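Call for Participants: The Kitchen Table Letters Project

Plirnard Community Archive, Proltcombe
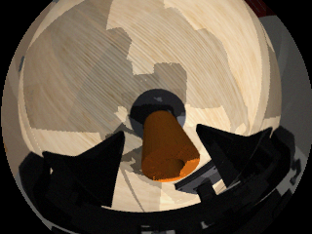 What we are looking for

Do you still write letters by hand? Did you used to, and find yourself missing it now and then? The Plirnard Community Archive is looking for people in Proltcombe and the towns nearby who would like to spend a season writing to a stranger, the old way, with a pen and a stamp. We have wanted to do this for a long while, and we are so pleased to finally have the money and the shelf space for it!

The idea grew out of the Kushwaha Collection, a set of 318 family letters that came to us in four shoeboxes and a biscuit tin. Most of them were written at a kitchen table after supper, and they are full of the small stuff that never makes it into the history books: what the plums cost, who had a cough, whether the new bus driver would wait for you if you waved. Reading them made us wonder what people here would put in a letter today, if they had a free evening and somebody waiting to hear from them.

What you would be doing

We will pair you with another writer, most likely someone in Mitonach, where our sister archive is running the same project. You will write one letter every other week, starting in April, for twelve weeks. A page is fine. Six pages is fine too, though you may want to check the postage. You can write about anything you like, apart from anything that would be unkind to a third person who has not been asked. At the end, you will come in for one recorded conversation with us (an hour or so, with tea) about how it went.

We will send you paper, envelopes and stamps. If you would sooner use your own paper, please do, and the same goes for your favorite pen.

Who can take part

Anyone aged 18 or over who can get to our building for the first meeting and the last. Spelling does not matter to us, and neither does neat handwriting, as long as your partner has a fighting chance of reading it. If holding a pen is hard for you, you are welcome to type or to have someone write down your words. We would especially love to hear from people who have moved here in recent years, and from night shift workers, who were badly missing from our last project.

There are 129 places in all, split between the two towns.

What happens to the letters

Your partner keeps the letters you send. With permission from both of you, we will make copies for the archive, and you may ask us to leave out a letter, a page or a single line. Copies stay closed to the public for 3 years. Names and street addresses will be covered up before anyone outside the staff sees them.

Thank you payment

Each writer who completes the project will receive a $287 payment after the recorded conversation. Bus fare to both meetings is paid on top, so please hang on to your tickets.

How to apply

Pick up a form at our front desk or at the Proltcombe library, or just write us a letter telling us a little about yourself and why this appeals to you. Applications must reach us by 06/11/2024. We will answer every one of them, by mail of course, though it may take us a few weeks to get through the pile.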